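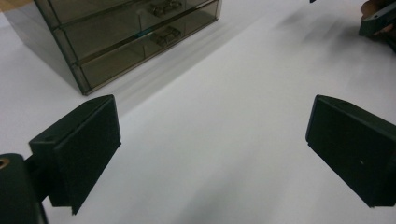 Minoru Nomura wrote in the comments on the last release that the opening estimate came out too narrow until he recorded the open position a second time, and he wanted the manual to say so. Step 3 now does.

Skip to content Home Guides Trosetti Downloads Support
Search the manual Go

4.2 Setting the open position in Trosetti

Do this once for each gripper, before you record any drawer task. The software uses the open position to work out how far apart the fingers are in every later image.

1. Start Trosetti and choose Devices, then Gripper Width.
2. Open the fingers fully, with nothing between them. Point the camera at a plain, light surface.
3. Press Record Open. Wait for the tone, close the fingers, open them again and press Record Open a second time. The software keeps the wider value.
4. Close the fingers until the pads touch and press Record Closed.
5. Check the error value. If it is above 57, go back to step 2.
6. Save the profile. Use a separate name for each gripper - two that look alike can still give different values.

Note: Tinted or see-through drawers can confuse the depth filter. Set Clear Surfaces to On and raise the sample count from 157 to 779. Tracking will run slower.

Caution: Do not load a profile while a recording is open. The recording will keep the old values up to that point and the new ones after it, and planning will reject the file.

For two grippers in one session, see 4.3.

We use cookies to remember your search settings. Accept Decline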